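News > Technology > Robotics

Teaching a robot arm from the next room, one small part at a time
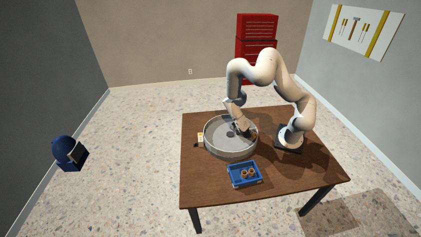

If you have ever tried to guide somebody else's hand through a fiddly little job, you will have some idea of how afternoons go at Duvham these days, where the robotics shop Ikonen has been teaching a simulated arm to sort small parts by letting people steer it by remote control.

The project is called Driltomance (the name began as a typing error and everyone got fond of it), and the idea behind it is a friendly one. An operator sits down with a hand controller, watches the arm on a screen, and moves it through the job at whatever pace feels comfortable. Every run is saved, wobbles and second tries included, and the arm's software later learns from the whole pile.

So far the team has saved 1,324 runs, well past the 1,000 it had hoped for by spring, with 47 people taking a turn at the controls. Newcomers usually spend their first session just getting used to how far the wrist will turn, and that's perfectly fine!

The goal is now 2,000 runs, after which the same lessons will be tried on a real arm at the company's Dulano workshop, most likely in September. Evening sessions start at 6 p.m., and beginners are very welcome.

Related items
Dulano workshop adds a second training bench
What makes a good hand controller?
Duvham evening classes fill up early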